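Häufige Fragen zum Saisonwechsel in Floltness
Stand: August, zusammengestellt von Gunhild Bech, Community-Team 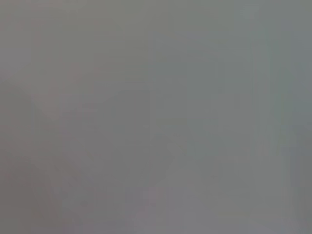

Grau in Grau

Wann endet die laufende Saison?
Am Mittwoch um 10:00 Uhr. Die Server gehen zu diesem Zeitpunkt offline und bleiben voraussichtlich bis zum frühen Nachmittag geschlossen. Wer sich dann noch in einer Partie befindet, wird getrennt. Ranglistenpunkte aus abgebrochenen Partien werden nicht gewertet, ein Abzug erfolgt ebenfalls nicht.

Was passiert mit meinen Kamata-Marken?
Kamata-Marken sind an die Saison gebunden. Bis zu 800 Marken werden übernommen, alles darüber wird beim ersten Login in Silber umgerechnet. Der Kurs beträgt eins zu drei. Gekauftes Guthaben ist davon nicht betroffen.

Wird mein Rang zurückgesetzt?
Teilweise. Spieler mit mehr als 1.000 Ranglistenpunkten beginnen die neue Saison mit genau 1.000 Punkten. Wer darunter liegt, behält seinen Stand. Die Platzierungsspiele sind für alle gleich, es sind fünf.

Bleibt die Karte Doltthorpe im Spiel?
Im Ranglistenmodus nicht. Doltthorpe wird dort durch Tevley ersetzt, kann aber in privaten Partien weiterhin ausgewählt werden. Ob die Karte später zurückkehrt, steht noch nicht fest.

Ich habe den Saisonpass nicht abgeschlossen. Kann ich die Belohnungen nachholen?
Nein. Freigeschaltete, aber nicht abgeholte Belohnungen werden automatisch ins Postfach gelegt und müssen dort innerhalb von 30 Tagen angenommen werden. Nicht erreichte Stufen verfallen.

Wie groß ist das Update?
Auf dem PC sind es 2.593 MB. Auf Konsolen fällt der Download mit 867 MB kleiner aus, die Installation dauert dort allerdings länger. Der Vorabdownload ist ab Dienstagabend möglich. Auf dem PC muss er im Launcher unter "Downloads" von Hand gestartet werden.

Funktionieren alte Wiederholungen noch?
Nein, Wiederholungen laufen nur mit der Version, in der sie aufgezeichnet wurden. Wer eine Partie behalten möchte, sollte sie vorher als Video exportieren.

Meine Freundesliste ist nach dem Update leer. Was kann ich tun?
Bitte das Spiel vollständig beenden und neu starten. Hilft das nicht, im Hauptmenü unter "Konto" die Option "Kontakte neu laden" wählen. Eine Neuinstallation ist nicht nötig.

Wo melde ich Fehler?
Über das Formular im Spiel (Menü, Hilfe, Fehler melden). Bitte Plattform, Karte und Uhrzeit angeben. Meldungen im Forum werden gelesen, aber nicht einzeln beantwortet.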